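The Long Life of a Lino Floor

When Ngân Đặng and Behrouz Sharifi bought their weatherboard cottage in Bisanby, the kitchen had four floors. They found them one after another with a scraper and a heat gun, over most of a wet March: floating boards with a grey oak print on top, then cushioned vinyl in a brown Spanish tile pattern, then a thin green sheet that came up like toffee, and at the bottom, tacked to the timber with little copper-coloured nails, a marbled linoleum the colour of strong tea with milk.

"I wanted to keep going down to the boards," Behrouz told me, putting the kettle on for the second time that morning. "Everyone has boards. Ngân stood on the lino in her socks and wouldn't get off it."

She is still standing on it, more or less. It couldn't all be saved (the patch in front of the stove had gone to crumbs, and a previous owner had run a pipe through the corner by the back door), but a good three-quarters of that sheet is in the laundry now, cut down and relaid, and the kitchen has a new one in very nearly the same colour. I went up to see both of them, and stayed for lunch, and came home and looked at my own kitchen tiles with a certain coolness.

People my age tend to use "lino" for anything flat and wipeable, and I should own up to having done it for years. The real thing is linseed oil, cooked until it thickens, mixed with pine resin, wood flour or ground cork and a bit of pigment, and then pressed onto a jute backing and hung up to cure. Vinyl is a plastic, and the pattern on a sheet of it is generally a printed layer under a clear one. In most linoleum the colour goes all the way through to the jute, so a scratch has the same colour at the bottom as it has at the top, and a floor with decades of chair legs behind it just looks a little softer than it did.

It also has a smell. Hüsnü Türkmen, who laid the new floor at Bisanby and has been laying floors since he was seventeen, says he can pick it from the street. "Putty and old cricket bats," he said, and I can't improve on that. It fades after a few weeks with the windows open. So does the yellowish cast that a fresh sheet picks up from being rolled in the dark, which alarms people dreadfully when they unroll a pale blue and find it looking faintly seasick. Daylight brings the blue back, usually within days, though under a rug it will stay yellow as long as the rug does.

Choosing the colour

The couple brought home samples from three ranges and lived with them on the floor for a fortnight, which I think is the right way to go about it, even if the dog did carry one off. They had thought they wanted something lighter. The room faces south and gets very little sun, and every bit of advice they had read said to go pale. But the pale samples showed every crumb, and against the old cream cupboards they looked like hospital. In the end they settled on a marbled brown from Kurera called Thân, with a fleck of ochre in it, and the room feels warmer for it -- darker too, I suppose, but you don't mind that when there's soup on.

Khoa Âu, a cabinetmaker down the road who rebuilt the bench, had argued for a plain colour. He has come around. A marbled sheet forgives, he says, where a plain one keeps a record.

What lies underneath

Most of the money, and nearly all of the swearing, went into the part that can't be seen. Linoleum is thin and it follows whatever it's glued to, so a proud nail head or a ridge of old adhesive will come through as a shiny little bump within the year. Hüsnü refixed the boards, punched the nails, laid sheet underlay over the lot, filled the joins and then sanded the filler, and then did the filling and sanding again.

If the old floor in your own house is of a certain age, please have it tested before you so much as lift a corner. Some older vinyls, backings and glues contain asbestos, and sanding or scraping them is a very bad idea indeed. Ngân sent off pieces of every layer before the heat gun came out, and the results were all clear, but she had a removalist's quote on the fridge in case they weren't.

The sheet itself sat in the house for two days to settle to the temperature of the room. It's stiff, heavy stuff when it's cold and will crack if you bully it. The jute side shrinks a touch in length and grows a touch in width once it meets the glue, so a good layer allows for that at the edges, and then goes over everything with a roller that takes two people to get up the back steps.

The bill

I asked, because I always want to know. The new sheet for the kitchen came to $1391 and the underlay, filler and adhesive to $698. Hüsnü's labour was $1284, including the afternoon he spent coaxing the old piece into the laundry. They had put aside $3000 for the whole job and went over it, as you'll have worked out, by a few hundred dollars. The seam in the middle of the room was heat-welded with a matching rod, and I had to be shown where it was.
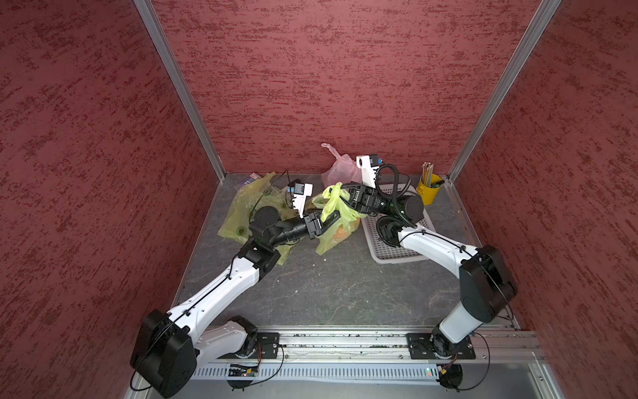 Looking after it

The rules are few and rather old-fashioned. Sweep often. Mop with a well-wrung mop and a neutral cleaner, and keep well away from ammonia, bleach and anything sold for stripping ovens, all of which are alkaline enough to eat into the oil. Standing water is no friend to it either, so the dog's bowl at Bisanby now lives on a tray.

Felt pads under the chairs are worth the bother. Rubber-backed mats are worth avoiding, as they can leave a stain that no amount of scrubbing will shift. Many new sheets arrive with a factory finish and need nothing more for years, but the old piece in the laundry had long since lost whatever it once had, so Behrouz gave it two thin coats of Noltus floor polish on his hands and knees, with the cricket on the radio. He says he'll do it again when it looks thirsty.

Small burns and gouges can be mended, too. Hüsnü scrapes a little dust from an offcut, mixes it with wood glue, presses it into the hole and sands it flush once it has set hard. He left a roll of offcuts on top of the hot water cupboard for exactly that, and told them to write the colour name on the back in pencil.

Before I left, Ngân took me out to the laundry again to show me the nail holes along one edge of the old sheet. Hüsnü had offered to trim them off. She asked him to leave them, and to turn that edge towards the door.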